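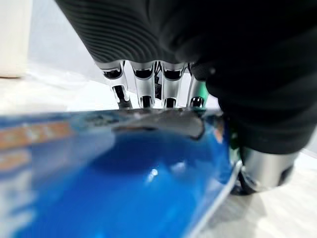 ## Re: [hands] five-finger hand vs. parallel gripper

> Has anyone run the Lorkari hand on flat items? Our parallel gripper slips on anything glossy.

Yes, with the thumb opposed and four fingers along the edge. Wrist camera focus is poor at that range.

Bathroom setup: towel, faucet, toothpaste tube on a cup.

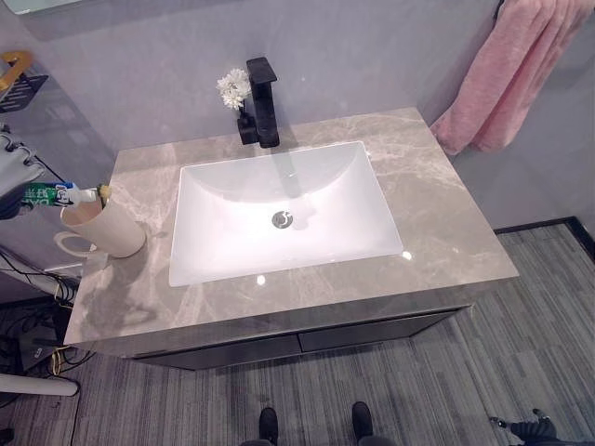 *Vanity setup, head camera.*

Controller is the Bretex unit at 1000 Hz. We dropped grip force to 38 percent in August and left it there. Towel approach is left hand only, toward the lower end.
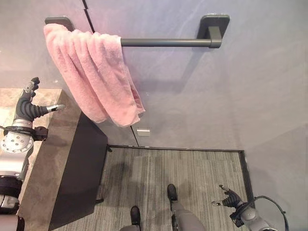 Skornarbridge, September 2023

Fabric is still the weak case. Depth on the terry is noisy, and the fingers close around 5 mm early. The tube is easier: grip the body and keep the cap clear.
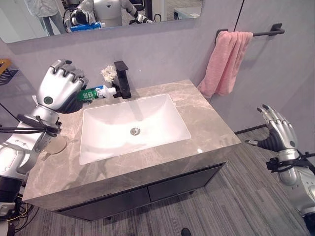 Cable strain at the wrist is the next item. Config files on request.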